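Give me two sinks over one big one any day

My neighbour Cengiz Akgül is having his kitchen done and wants one of those enormous single sinks, the sort you could bath a Labrador in. He's been sending me links since March. I keep telling him he'll regret it, so I may as well tell everyone else too.

I grew up with one bowl and a plastic tub in it, and what I remember is the queue. You couldn't rinse a cup until somebody had dealt with the roasting tin! With two, the greasy stuff can sulk in the left bowl while you carry on with your tumblers in the right. 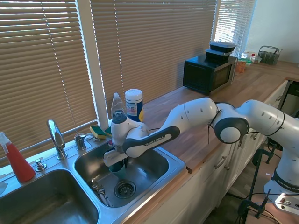

And stainless steel, please. Yes, it shows every water spot, and I've stopped caring (mostly). A plastic cup dropped in steel bounces. My sister's posh ceramic one chipped within 12 weeks.

Cengiz says a divided sink won't take his big oven trays. Fair enough, mine stick out as well, and I turn them round halfway and get a wet sleeve. But how often is he washing oven trays? He lives on toast and soup!

Get a tall curved tap while you're at it, and leave space at the back for the sponges and the spray. I'll be round to inspect it, Cengiz, whichever one you buy.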